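I bought the Virero adjustable desk lamp in May to replace an old banker's lamp that had started to flicker. It cost $239 from Flolletus, delivered, and I've used it most evenings for marking and for a bit of model painting after tea.

## Assembly

The lamp comes in two pieces plus a desk clamp. You slide the lower arm into the clamp, push the upper arm on until it clicks, and tighten one bolt with the supplied hex key. I was done in 10 minutes. The instructions are drawings only and the third one is printed too dark to read, but there's only one way the parts go together.

The clamp takes a benchtop up to 60 mm thick according to the leaflet. Mine is an old door on trestles and it gripped well enough, though it left a mark on the underside where the rubber pad is too small for the plate.

## Light

There are 3 colour settings and a dimmer. The warm one is too orange for painting, so I use the middle one for nearly everything. Output is listed as 600 lumens, plenty for one person at a desk and not enough for a whole workbench. Colours look right under it. I had two greys I could never tell apart under the old lamp and can now sort them without walking to the window.

The head is long and narrow, so shadows from your hand are softer than with a round bulb. There's some glare off gloss varnish if you pull it down low.
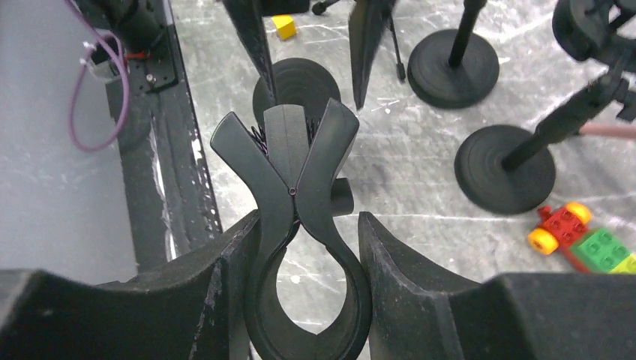

The touch strip is the weak point. It sits on top of the head where you naturally grab to move it, and I've switched the lamp off by accident more times than I'd like. A plain button on the base would have been better. It does remember the last brightness, even after being unplugged.

## Compared with the Vidal

I had a Vidal at my last place. Its arm was stiffer and the switch was on the cord, but the light was poorer and the springs squeaked. The Virero arm droops a little at full stretch. Tightening the elbow knob fixes it for a week or so.

I also looked at the Dudach, which has a heavier base and no clamp. It took up too much of the desk.

## Verdict

Good light, decent arm, annoying switch. I'd pay $239 again, but I'd wait for a sale first. Four stars.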